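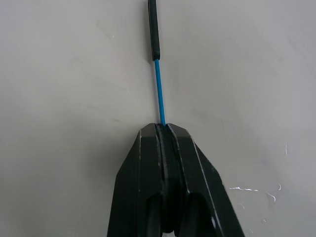 The planner said 100 percent. Ruxandra Dumitrescu had stopped believing that number in September, when Ulon reported it for a grasp on its own shadow.

"It's holding the rod," Relu Pană said. He had the wrist view open on his side of the desk. Black jaws, blue rod, black sleeve, gray behind.

"I can see it's holding the rod. I'm asking how it knows."

"The confidence."

"The confidence is a number Flumis sold us."

He scrolled. The log for run 2626 was mostly green, which was how Flumis liked its logs. Perception had found the rod, the planner had drawn a path, the controller had closed the fingers. Each part thanked the part before it and passed the answer along.

"Open line 52," she said.

Line 52 said the pose estimate was older than the motion it had been used for. There was no warning. The planner had taken the old pose, smoothed it and called it fresh.

"So it was lucky," Relu said.

"Or the rod was where it was last time. Put a check on the timestamp. If the pose is stale, stop the arm."

"It'll stop all the time. Stestholm will be on the phone."

"Then they'll find out how often it's guessing."

He typed for a while. The check was 10 lines long and he complained about four of them. At half past six he started run 2627, and the arm moved a little way and quit, with a red line at the bottom of the screen.

"Cârstea wants a working demo," he said.

Ruxandra pulled her chair over and read the red line twice. "Send him that one," she said, and went to look for her coat.

Last updated: September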